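Grippers on the packing bench – what happens to the rest of us?
Forum: Shop floor and warehouse

tapegun_kel
Quick one, on my break. Our place (Wolwood, soft toys, returns and repacks) is trialling the Feleletti grippers. You hold one in each hand, pack with them, it records how you did it. Later an arm is meant to copy. So for now I do my own job but slower. By hand I'd do 60 cartons before dinner, with these I did 6.

Plush is the worst. Pads grip the fluff fine but then it hangs on and won't let go. Pink one laid in first, other three still to go:

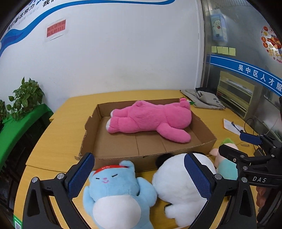 Reply from nightshift_dunc
We had this at Cordeiro in July. Told nobody would lose hours. Agency lot were gone in a month. Just saying.

Reply from Mafalda Bragança
Dunc that was a contract ending, I was there. Same month, not same reason. The bench people got moved to checking and most of them prefer it. My wrists certainly do.

Reply from nightshift_dunc
Prefer it til the checking gets automated aswell. And is it the same money? Because ours wasnt.

Reply from tapegun_kel
Same rate for now – asked for it in writing, still waiting. They want 1,000 good packs recorded. I'm on 444. Bad ones don't count, so you do it again, and the sheet only shows the good ones so you look slow.

One from later, all sorts in the carton:

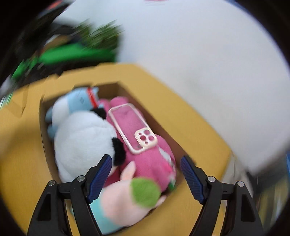
What bothers me more is the targets. Supervisor's fair but the rate board still has the old numbers on it and new starters think that's us slacking. Also no one's decided what the machine does with stuff that isn't stock. Phone lying on top of the pink one there, pink case, I'd spot that and lift it out without thinking. Will an arm? Asked the Feleletti bloke, he wrote it down.

Reply from Mafalda Bragança
Get that raised properly, its a good point. Ours had a reject tray for odd items and a person on it full time. That's a job, ask for it to be a named one with a grade.

Reply from pivasero_lad
We've got arms at Pivasero, boxes only tho, nothing squashy. Quieter now. Bit lonely if I'm honest, used to be four of us nattering.

Reply from nightshift_dunc
Fair enough on the tray job. Still say get the rate in writing first, before you do any more packs.

Reply from tapegun_kel
Will do. Back on in two mins, will post when I hear about the rate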